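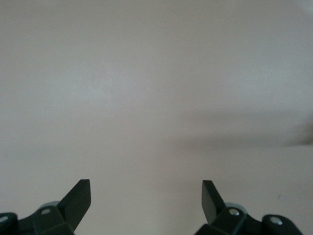
Manipulation Group, Lalov Laboratory

Filed under: Robotics / Methods

4.2 Frames in which nothing happens

Any dataset collected with a wrist camera contains a good many pictures of the gripper and very little else. Fig. 3 is typical: two black fingers, a pale surface, a grey shadow coming in from the right and one small dark speck. Earlier versions of our pipeline, Esier, treated such frames as padding and threw them out. The policy trained on what was left, Marty, became very confident near objects and had no opinions whatever about how to get to them.

We therefore put the dull frames back. Each one is scored by how much the fixed view, taken from beside or above the table, adds to what the wrist view already shows. A bare wrist view scores high, as the fixed camera is then the only witness. A wrist view full of toy scores low. The score sets the weight given to each camera during training and has no other duties.

The training set holds 1,000 episodes, of which 302 were kept back for testing. Frames were sampled at 15 per episode. The weighting was tuned on a further 300 episodes gathered in December on the older table at Flornirano, and we did not touch it again, partly on principle and partly out of fatigue. 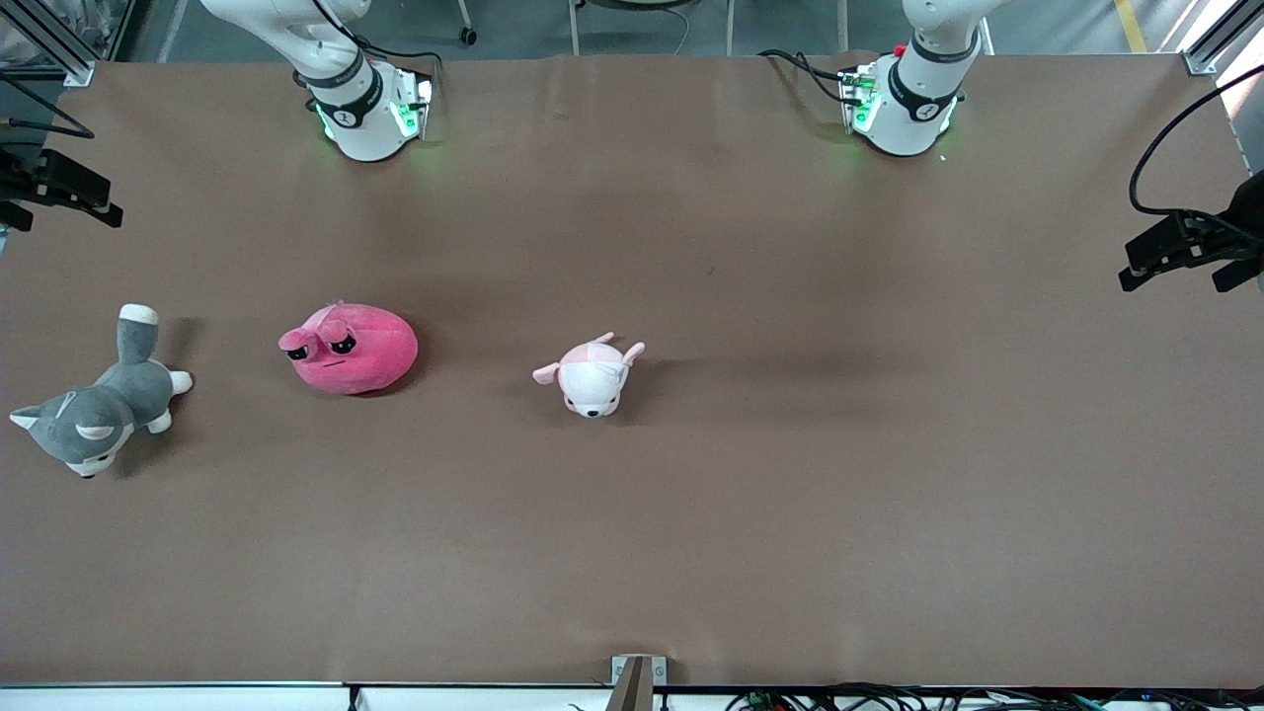

Reading time: 2 min

Fig. 4. Fixed view of the two-arm workspace, with a husky, a pink blob and a puppy on the brown covering. Both grippers are empty.

The layout in Fig. 4 suits the method. The plush toys lie across the left and middle of the table and leave plenty of brown between and beyond them, so a wrist camera can easily be pointed at nothing. The pink toy was the hardest to model. It has eyes at one end and is otherwise a mound, and our pose estimator regularly decided that it was facing the other way. We report its errors separately in the appendix, where they take up more room than we would like.

With the weighting switched on, Marty made fewer long detours before its first grasp. Grasping itself did not improve. We had hoped it would, and an early draft of this section said so.

This site uses cookies to remember your reading preferences. Accept | Manage settings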